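Mar 7, 2023

Josefien Desmet has spent 15 years working on one reaction. Methane goes in, one oxygen atom is added, and methanol comes out. Certain bacteria that live in pond mud, rice fields and the soil on top of old landfill do it all day long at ordinary temperatures. Industry makes methanol from methane too, but it takes several steps, a good deal of heat and high pressure.

"People hear that and assume the bacteria have the better method," she says. "For them it is. They only have to feed one cell. A plant has to fill tankers."

Desmet leads the methane group at Sumampouw, a small research company that shares a building and a workshop with two other firms. We spoke in her office and then again in the culture room, where an 80-litre fermenter takes up most of the floor.

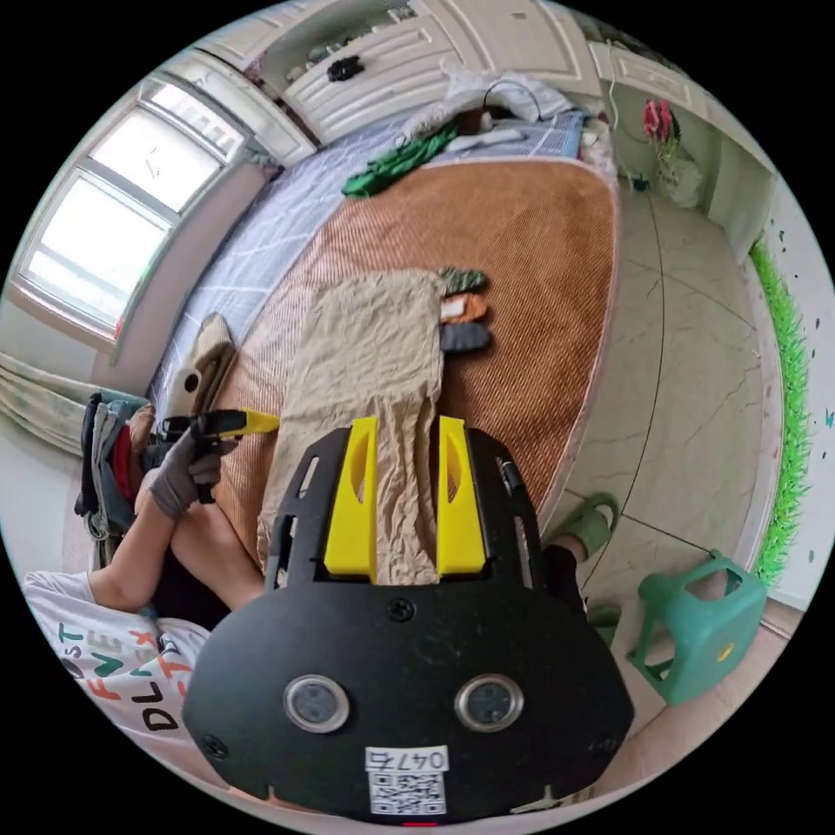

*A beige cloth on a woven mat.*

The difficulty, she explains, starts with the gas itself. Methane is a carbon atom with four hydrogens arranged evenly around it. It has no charge to speak of, it hardly dissolves in water, and its bonds are very strong. Methanol is easier to attack than methane, so any catalyst rough enough to break the first bond tends to carry on and burn the product.

"That is the whole problem in one line. You want to stop after the first step and the chemistry wants to keep going."

The bacteria stop there by using an enzyme called methane monooxygenase. It comes in two forms. One sits in the cell membrane and depends on copper. The other floats free inside the cell and has a pair of iron atoms at its working centre. Many species make only the copper form. Some can make both, and switch to the iron one when copper runs short.

Desmet's group works on the iron form, mainly for the practical reason that it can be purified without taking a membrane apart. It is made of several proteins that have to come together in the right order. One does the reaction, one supplies electrons, and a small third one helps to control when the centre opens up.

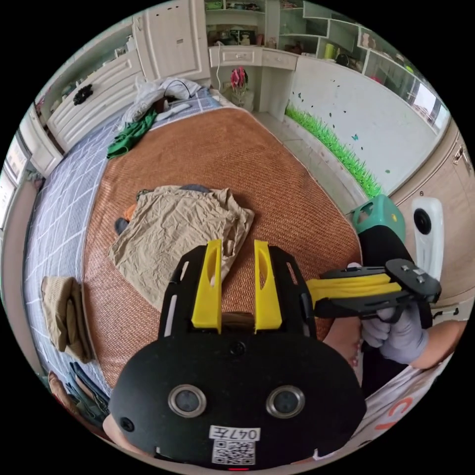
That small protein is the part Ningsih Pelupessy looks after. She joined from Skotex, where she worked on enzymes for treating starch, and she says the control protein is easy to overlook when you first read about the system. Without it the enzyme still works, but slowly and with more of its electrons going to waste. When she explains the route to the iron centre she holds up two fingers, upright and side by side, much like the pair of yellow ones in the picture, and points to the gap between them. "Methane is small, so it gets through a narrow space," she says. "Methanol is bigger and it likes water. You want the narrow space for one and a way out for the other." She adds that a real protein is never as stiff as fingers, and that much of her work is measuring how far the parts move.

Last June the group finished a screen of 1,755 altered versions of the enzyme. Most did nothing. A fair number could not be made at all, as the protein came out of the cells in clumps. In the end 4 were worth a second look, and one of those has since been dropped because it fell apart in storage.
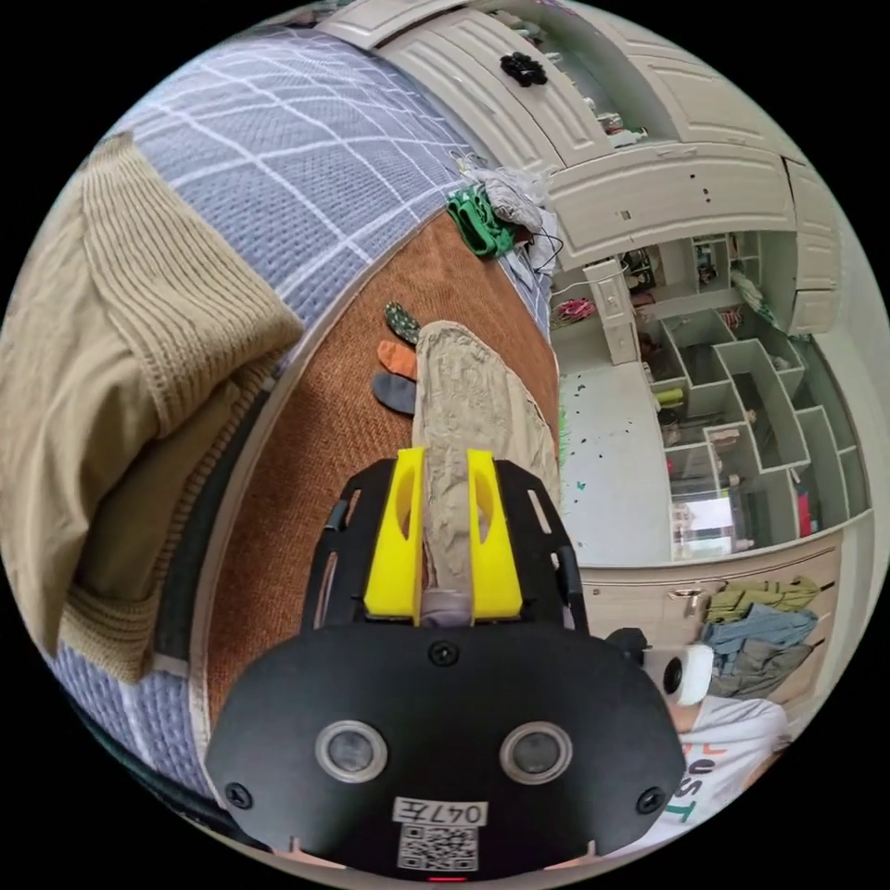

I asked whether that counted as a poor result. Desmet did not think so. The clumped ones showed which parts of the protein cannot be touched, and that has saved time on the next round. Ikhsan Liew, who ran the screen, was less cheerful about it. "It was a year of looking at clear plates," he says. "You learn a lot about plates."

There is also the matter of electrons. For each molecule of methane the enzyme handles, the cell has to spend a carrier molecule called NADH. A living cell earns this back by oxidising the methanol further, all the way to carbon dioxide if it needs to. Take the methanol away to sell it and the cell runs out of fuel. Adding NADH from a bottle works in a test tube, but the cost would far outweigh the value of the methanol.
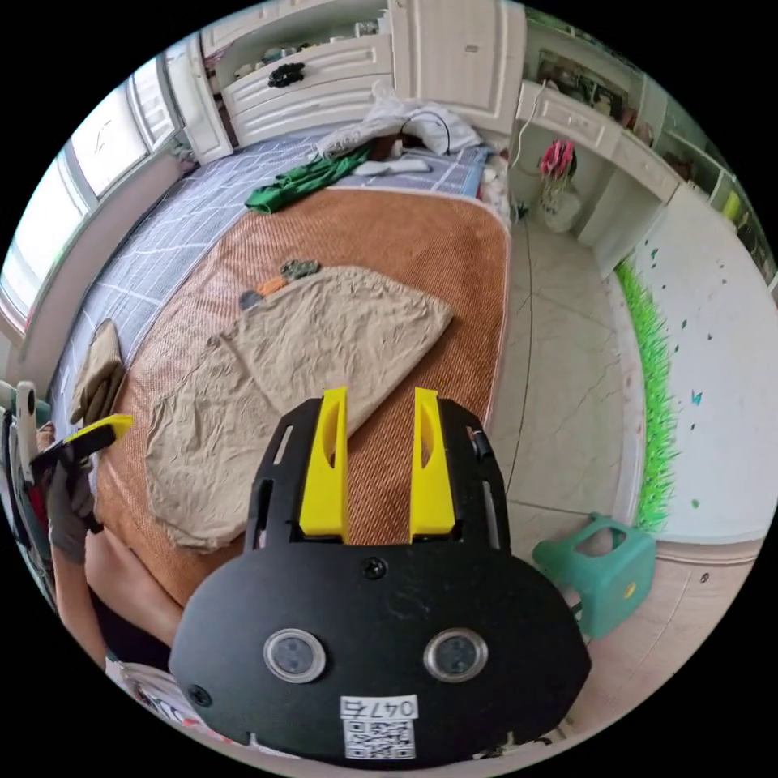 The group is trying two ways round this. The first is to feed the cells a little formate, a cheap salt they can use to rebuild their NADH. The second, a joint project with Rostine, is to pass electrons to the enzyme from an electrode. The formate work is further on. The electrode work has given a current and some product, though Desmet will not say how much until it has been repeated.

She is also careful about what any of this could be used for. She does not expect it to replace large methanol plants. Her interest is in small, scattered sources – farm digesters, closed landfill sites, vents – where the gas is too little or too dilute to be worth piping anywhere. Whole bacteria can already be used to remove methane from such streams. Getting something useful back is the harder part.

"If we get a weak solution of methanol from a landfill vent, someone will ask what a weak solution of methanol is for," she says. "It's a fair question. You could feed it to other microbes. You could use it in water treatment, where they already add methanol to help strip out nitrate. I wouldn't put it in a car."

The next fermenter run starts once a new gas line has been checked. Methane and oxygen have to be fed to the same tank, and the mixture must stay outside the range where it can explode, so nothing begins until the safety check is signed. Liew has the form on his desk.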